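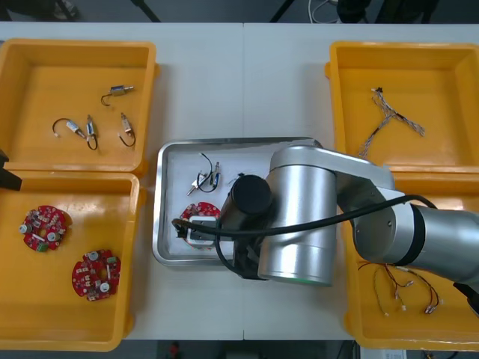 4. Teaching the kitting cell: sorting parts into and out of the tray

Read section 3 first if the arms haven't been homed since power-up. This bit assumes both arms are live, teleop station on, somebody at the table end.

4.1 Before you start

1. Yellow bins go back to the taped corners. Solenoids upper left, round boards lower left, branched harness upper right, red wire looms lower right. Same every time.

2. Steel tray between the bins, square to the table seam. If it's skewed the operator will fight it for the whole session.

3. Log in at the Farosura console, pick job 213, check the left/right arm labels match the screen. They got swapped in July and we lost a morning.

4. Speed cap at 20 per cent for anyone new. Tayla Cartwright can lift it, no one else.

Note: don't tidy the parts inside the bins into rows. Leave them lying how they land. Neat rows teach the robot neat rows.

4.2 Loading the tray

5. Both arms parked out to the sides, pedal off. Wait for the park light.

6. Tell the operator "hands in". Operator says "clear". Then load from the far side of the table, one part at a time. Boards held by the rim, never by the components.

CAUTION: hands in the work area only when pedal is OFF and the operator has said so. Looking at the arm and deciding it's stopped is not good enough.

7. Lay harnesses flat with the connector end free. No knots. A bit of curl is fine.

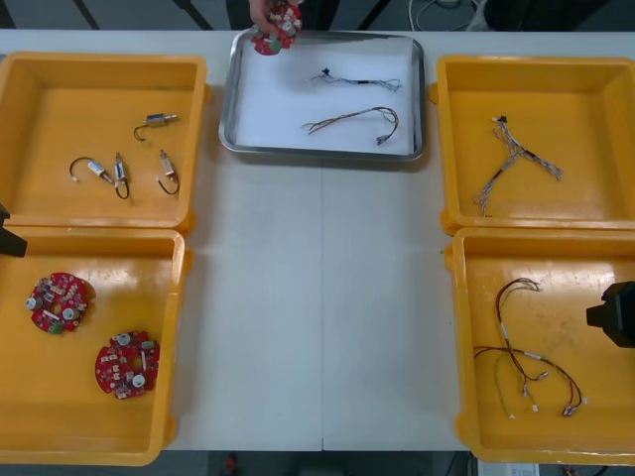

8. Hands out, step back behind the line, say "out". Operator arms the pedal.

4.3 Recording a demonstration

9. Press REC, wait for the tone, then move. Anything before the tone isnt saved.

10. Bring one arm in over the tray. Other arm stays back at its own side unless the job card says two-handed.

11. Come down slowly on the part. Pause, close, pause again, lift. The pauses matter, Sylvain Tessier's replay script cuts the run on them.

12. Pick boards by the edge. Solenoids by the metal body, not the lead. Harness by the connector if you can get at it, otherwise the thick part of the bundle.

13. Carry to the matching bin. Lower, open, lift straight up. Don't drop from height, don't fling.

14. Missed grip? Carry on and try again in the same recording, twice at most. After that press STOP and mark it BAD. Don't delete it, Annick wants the bad ones too.

15. Tray clear = press STOP. Arm back to park before you let go of the handles.

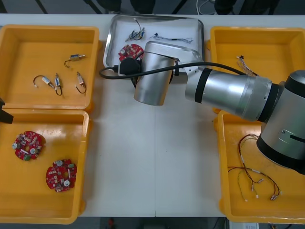
Fig. 4-3. Arm over the tray, job 213.

Note: watch the arm cable on long reaches. If it's hanging into the tray, back off and come in from a higher angle. Cable dragging over a harness spoils the run even when the pick is good.

Note: the wrist can hide the part from the overhead view. Use the wrist view for the last bit of the approach, and don't guess.

4.4 Hand guiding (right arm only)

For when the teleop link is down, or for fixing one bad waypoint.

16. Console to GUIDE. Hold the enable button the whole time. Let go and the arm locks.

17. Two hands, one on the wrist, one behind it. Walk it to the point, press SET. Don't push on the gripper fingers.

18. Keep the wrist turn under 90 degrees between points. More than that and the solver sometimes goes the long way round, towards you.

19. Play back at the lowest speed, thumb on the stop, before saving.

CAUTION: left arm must be powered down in GUIDE, not just parked. Switch is under the table, Flellthorpe side.

4.5 End of session

20. Empty the tray. Parts back to thier own bins, check for strays under the rim.

21. Fill in the sheet: job, operator, good runs, bad runs. A batch under 4 good runs doesn't get uploaded, so do another if you're close.

22. Console to IDLE, then arms off, then station off. In that order.

Faults go to Régis Lecomte, with the run number and what the arm was doing at the time. For error codes see section 7.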